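Workshop Tips: House Rules for a Towel-Folding Arm

Updated November 24, 2021

These are the rules we keep taped up next to the bench. They were written for the Tolico arm but should suit any small two-finger machine that handles laundry.

Before you switch on

Read the maker's safety sheet first. If it disagrees with anything on this page, follow the sheet.

Mark the arm's full reach on the floor with tape and add a hand's width. People stay outside the tape while the motors have power. Pets too.

Put the stop button where you can hit it without leaning over the table. Test it at the start of every session.

Grip and cloth

Set the grip force on a scrap towel, starting low. Thick terry needs more than a dish towel, so write down a setting for each.

Pick up by a corner or a hem. A grab from the middle gives you a lump that has to be put down again.

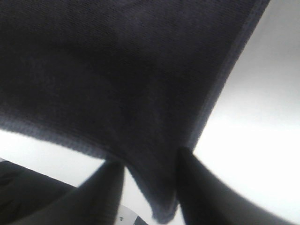 Dark cloth is harder for most cameras to read than light cloth. Turn up the room lights before you change anything in the software, and wipe the lens with a dry microfiber cloth.

Keep out anything with drawstrings, hooks or loose buttons. Drawstrings wind around the wrist joint and are a pain to get out.

Stop the arm before you pull a stuck towel free. Do not tug against closed fingers.

Table and baskets

One basket goes on each side, and the middle stays clear. Tools, mugs and phones go on the shelf. Choose baskets in two different colors so that helpers don't mix up in and out.

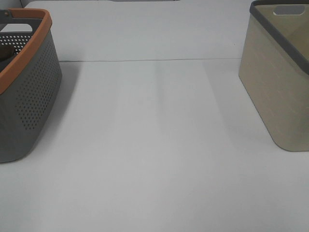

Mark the basket corners with pencil or painter's tape and check them after every refill. A basket that has slid an inch or two is the usual cause of a missed drop.

If your table has a join in it, run a fingernail along it now and then. A raised edge will snag a hem.

Upkeep

Wipe the finger pads every 16 loads. Lint builds up and the cloth starts to slip.

Check the wrist screws every 2000 picks. We did ours in May and two needed a quarter turn.

Write every stop in the log, even the silly ones.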